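Clellow stockpot

By staff writer, 5 Mar 2023
14 shares | 3 comments

The Clellow stockpot is a heavy, straight-sided cooking pot used in restaurant and canteen kitchens, mostly for stocks, soups and boiled puddings. Named after the town of Clellow, where the first ones were made. Sold later under the Vevitz and Menzies names, and the word "clellow" is now used loosely by cooks for any tall pot with a tap at the bottom.

Description

Tall, narrow, flat base. Two riveted handles near the rim and a third, smaller one low down on the side opposite the tap, for tipping. The tap is the main thing. It sits a finger's width above the base so the sediment stays behind and the stock runs off clear. Lid is slightly domed, with a lip on the inside that sends the drips back into the pot.

The usual kitchen size takes 50 litres. Smaller ones exist, though cooks tend to say they aren't worth the bother, as the tap takes up so much room on the side. Early pots were tinned copper and had to be re-tinned every few years. Later ones are stainless steel with a thick aluminium disc in the base.

History

The early pots were made to order for hotels. The first batch was 300, numbered on the underside of the lid, and a lid with a matching pot is fairly rare today becuase lids got swapped in the wash. Vevitz bought the pattern and moved to steel. Menzies took over after that and made the tap removable, a big improvement for cleaning, less good for leaks.

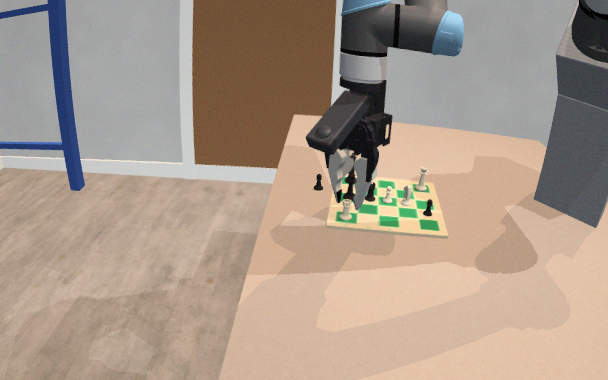

Production under Menzies ran to around 500 pots a year at its best. Demand dropped when hotel kitchens moved to bought-in stock, then came back a bit with the fashion for noodle broths. The catalogue number 1222, stamped by the tap on the Menzies version, is what most second-hand buyers look for.

Use

Bones or vegetables go in first, cold water over, then up to a slow simmer. Not a boil. Fat is left to rise and the stock is drawn off from underneath it, so skimming is mostly unneccessary. A piece of muslin tied over the inside of the tap stops peppercorns getting stuck, and many kitchens also stand a wire rack in the bottom.

Milk and thick soups are a poor match. They catch on the base and the pot is too deep to scrape properly with a normal spoon. Long paddles were sold for this. Few bought them.

Cleaning and care

Tap off, washer out, everything soaked in hot water and washing soda. The washer should be changed every 3 months in daily use. Left longer it goes hard and the tap weeps. Steel pots can go in a large dishwasher, copper ones can't.

Similar pots

The Fluser is the nearest rival. Wider, shorter, with the tap flush to the base, so it empties fully but lets more cloud through. Fluser taps do not fit Clellow pots, the thread is different. Tea urns are sometimes sold as stockpots, wrongly. Thinner walls, and the element gets in the way.

Comments (3)

brothandbones: Ours has the copper body and a steel lid, so I suppose it's one of the swapped ones. Still use it every February for the marmalade oranges.

kitchenporter_k: You forgot to say how heavy it is full. Two people, always, or just drain it first.

Dot: anyone know where to get washers for the Vevitz one? the Menzies ones are a touch too big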